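Reading time: 6 min

Maysoun Issa has spent most of two years trying to get a robot arm to fail in the same way twice. She runs the manipulation work at Tedholm, a research group of 12 people that studies how robots learn small laboratory tasks, and in February her team finished a study on whether mistakes made in simulation can tell you anything useful about mistakes made on a real bench.

"People mostly ask if the robot can do the task," she says. "I wanted to know where it goes wrong. If the simulated arm drops a vial, does the real arm drop it at the same step? If the answer is no, then your simulated success rate is a number about your simulator."

The method she and her colleague Hagos Fikre came up with is called Ketora. They train one control policy and run it unchanged in two places, a simulated room and a physical bench. Every attempt is split into stages: reach, align, close, lift, carry, release. When an attempt fails, the stage is recorded, and so is the gripper position at the moment things went off course. Then they compare the two sets of failures.

Fikre built most of the simulation. He came to Tedholm from a job writing physics code for packaging machinery, and he talks about contact between small objects the way other people talk about weather.

"Vials are bad," he says. "They're light and smooth and they stand close together. You come down a little off center and the finger lands on the cap next door. In a simulator that can turn into almost anything, depending on your contact settings. The vial pops up, or the finger slides through a tiny bit, or nothing happens and you get a grasp you didn't earn."

The simulated room is fairly plain. There is a table, a couple of walls and a door, and the task objects sit on a mat. Issa wanted background in view because the policy works from camera images, and an earlier version of the study had used a gray void behind the table. The policy did well there and poorly everywhere else. 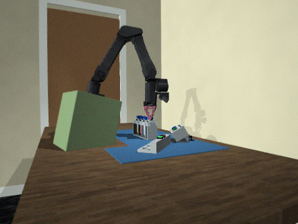

The simulated arm over the vial rack, with the gripper just above the caps.

Issa says the alignment stage turned out to matter more than anything else they measured. The study covered 1088 attempts, split evenly between simulation and the bench. Of those, 212 failed, and the largest share of failures in both places came while the gripper was lining up over the rack, before the fingers closed at all.

"That was a relief," she says. "Lifting is where I expected the trouble to be, and lifting is the part I trust least in simulation. Alignment is mostly geometry and vision. The simulator is decent at geometry."

The agreement was weaker further along. Failures during lift and release did not match well between the two settings. On the real bench, vials sometimes tilted in the fingers and caught the edge of the rack on the way up. The simulated vials tilted less, and when they did tilt they tended to fall out completely. Fikre thinks the finger pads are to blame. The real ones are soft and wear down over a week of use. His are rigid.

"I can make them soft," he says. "Then each attempt takes so long to compute that we'd still be running the study now."

The bench half of the work was done by Rekha Venkataraman, who reset the rack by hand after each attempt and kept the log. She is an engineer by training and had not worked on a comparison study before. Her main contribution to the method, according to Issa, was insisting on a rule for what counted as a failure.

"At the start, we were each deciding for ourselves," Venkataraman says. "If the arm missed the vial, went back up and got it the second time, Hagos called that a success and I called it a failure. We had both kinds in the same spreadsheet. I asked for one rule and I asked for it in writing."

The rule they settled on allows no retries. A second approach ends the attempt, and the stage is logged as whichever one the arm was in when it backed off. The first weeks of bench data had been scored under the looser standard and were thrown out. Issa says she argued against doing that for a few days and then gave in.

Venkataraman also scored the simulated attempts. She watched replays without being told which camera position or lighting setup they came from, using the same log form she used at the bench. The automatic scoring script and her own scoring disagreed most often on release. The script checked whether the vial ended up near its target. It did not check whether the arm had knocked a neighbor on the way out.

Asked what other groups could take from the study, Issa is careful. She says the result covers one arm and one family of objects. She would not use it to argue that simulation can replace bench testing, and she has turned down an invitation to present it that way.

"What I'd say is, if you have a policy that keeps failing at alignment in simulation, fix that before you book time on the hardware. You'll see the same thing there. If it fails at lift, I can't tell you much. Go and try it."

A second group has begun using the method. Imad Haddadin leads automation at Sfeir, a company that builds sample-handling equipment, and his team adopted the stage-by-stage log last year for its own tests. They have not used the simulation at all.

"We had a success rate and a folder of videos," Haddadin says. "When the rate dropped, somebody had to sit and watch the folder. Now I can see that release got worse after a change and the rest stayed where it was. It's a form with six boxes on it. I was a bit embarrassed we didn't have one."

He would like to see the stages broken down further. Align, in his view, covers too much: moving over the right vial, turning the wrist, and coming down. Fikre agrees in part. He has a version with align split in two, but he says it makes hand scoring slow, and two people watching the same replay often place the boundary differently.

The next round of work is about the pads. Walid Tannous joined the group from Grunska, where he tested rubber seals, and he is measuring how the real finger pads change as they wear. The plan is to keep the simulated fingers rigid but adjust their friction to match pads at different ages, which costs almost nothing in computing time. Tannous has a drawer of used pads labeled by number of grasps.

"The new ones are the strange ones," he says. "For the first day they grip too hard and the vial doesn't want to leave. Then they settle down."

Issa expects the adjusted friction to help with lift and is less sure about release. She has asked for the bench attempts to be repeated from the beginning with fresh pads, under Venkataraman's rule, and with the age of the pads written down each time. The log form has a seventh box for it.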